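Course handout, week 4: Cleaning a customer mailing list before you send anything
Last updated: June
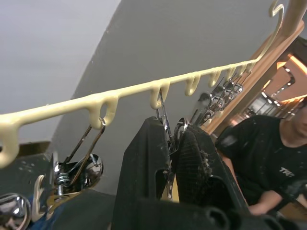

Genalyn Yap asked after the last class whether it isn't quicker to just buy a bigger list and let the bad addresses bounce. It's the question I get every term, and I love it, because I did exactly that in my first marketing job and my boss still brings it up!

So, the short answer. Bounces cost you. The mail provider watches how many of your messages go to dead addresses, and when the share gets too high your good customers stop seeing you too (you land in the junk folder and you may not find out for weeks). A bigger list with the same rot in it just gets you there faster.

We'll work with the Citimard practice file. It has 3743 rows, it's messy on purpose, and please save a copy before you touch it – I mean it, somebody always sorts one column without the others and then every customer has the wrong name.

What I want you to do, in this order:

1. Trim the spaces. Front and back of every cell. Dull, I know, but "Skurinville" with a space after it is a different town as far as your spreadsheet is concerned.
2. Put all the email addresses in lower case and then remove the duplicates. Match on email, never on name. Savchuk shows up again and again in this file and those are different people.
3. Look at the role addresses (info@, sales@, office@ and so on). Don't delete them. Move them to a second tab and we'll argue over them in class.
4. Check the consent column. Blank means no. I don't care how nice the customer looks.

Once that's done you can start splitting the list up. Last term everybody wanted to go straight to age and income, and I get it, it feels like real marketing, but the column that tells you the most is the date of the last order. Someone who bought last month and someone who bought once and vanished shouldn't get the same email. Try three groups to begin with: recent, quiet, gone. You pick the cutoffs, just write them down at the top of the sheet so I can follow what you did.

We'll load the groups into Trakport together, so don't upload anything at home. It has an import screen that asks you to match up the columns, and it guesses, and it guesses badly with "State" and "Status" (ask me how I know).

For next time, bring your cleaned file and two subject lines for the quiet group. Keep them short. No all caps, and go easy on the exclamation marks – yes, I can hear you laughing. If you get stuck on the duplicates, write to me before 6 p.m. and I'll answer the same evening.

Questions: see the contact page | Copyright, course materials, all rights reserved | Back to top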